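Prelance Two-Arm Tabletop Kit
Planning and buying guide for schools, labs and small workshops

If you have landed on this page, chances are somebody has asked you to put a number next to the word "robots" on a budget sheet, and you would like that number to still be true by the end of the year. We have been helping people through that for a good while now at Lightfoot, and we are always glad to do it over the phone, but a lot of the same questions come up, so we have written down the answers as plainly as we can. Put the kettle on, it's a longish page.

What comes in the kit

2 Prelance arms with grippers fitted
2 power supplies and the cables to go with them
Table clamps and a mounting template
Spare fasteners and the driver that fits them
Printed setup guide
Control software, with updates for as long as we support the kit

What does not come in the kit: a table, a computer, lights, cameras, or anything for the arms to pick up. We used to sell a bundle with all of that in it and people kept telling us they already had a perfectly good table.

Start with the table and the room

It sounds backward, but the arms are the easy part of the plan. Choose the spot first. You want a steady table that doesn't wobble when you lean on it, a power outlet on the same wall, and enough space to walk all the way around without climbing over a chair. A plain light top makes small parts easy to find and shows up spills right away. If your table is one of those folding ones with a hollow top, please call us before you order the clamps, as they need something solid to bite on (we can send the longer plates instead, no charge).

Hang something plain behind the table if you plan to use cameras. A cloth is fine and costs next to nothing, and it can go in the wash. Windows are nice for the people in the room and a bit of a nuisance for the cameras, so leave a little money for a blind or a lamp.

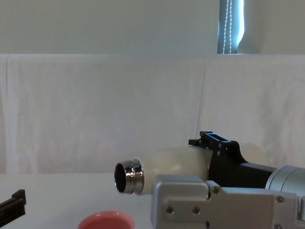 Grippers deserve their own line in your budget, and this is the part we find ourselves talking about longest. The standard jaws are good at boxes, blocks and anything with flat sides. Rounder things take more thought. A bottle held on its side, with the open neck out over the table, asks for a grip that reaches well around the body, and if it's smooth and a little glossy, like the cream one with the chrome ring, you will want to try a few jaw shapes before you settle on one. Our cut-out brackets come in two depths and swap over with ordinary screws, so trying is cheap. We suggest that first-time buyers set aside $300 for jaws and brackets and not spend it until they have had a few weeks with the kit.

Think about your objects, too. Cups, bottles, lids, small boxes: most people start with whatever is in the kitchen cupboard, and that's a fine place to start! Just buy several of each. Things get dropped, especially in the first month, and a task that everyone has gotten used to is a pain to rebuild around a different cup.

Yearly costs

Allow $900 a year for upkeep if the arms run most working days. That covers a service visit, replacement pads and one set of cables, which wear out sooner than anyone likes. If you only bring the kit out now and then, you can skip the visit and do the checks yourself with the printed guide. They take an afternoon and there is nothing scary in them. Do keep an eye on the screws along the housing plates and snug up any that have worked loose.

Delivery and setup

Kits ship from our Pirkport warehouse and normally arrive within 14 days of a confirmed order. June is our busiest month by far, with so many schools closing out their budgets, so please get in ahead of it if you can. We will happily hold a finished kit for you until your room is ready.

Setup on site is available within driving distance of Pirkport and Steststead. Everywhere else we do it by video call, and it goes smoother with two people on your end, one to hold and one to tighten.

Quotes

Written quotes are free. Tell us the size of your table, what you hope to pick up, and whether your purchasing office needs any special wording, and we'll put it all on one sheet for you. The Steststead showroom has a kit set up if you would like to bring your own objects and have a go first.

Page last updated 24 March 2018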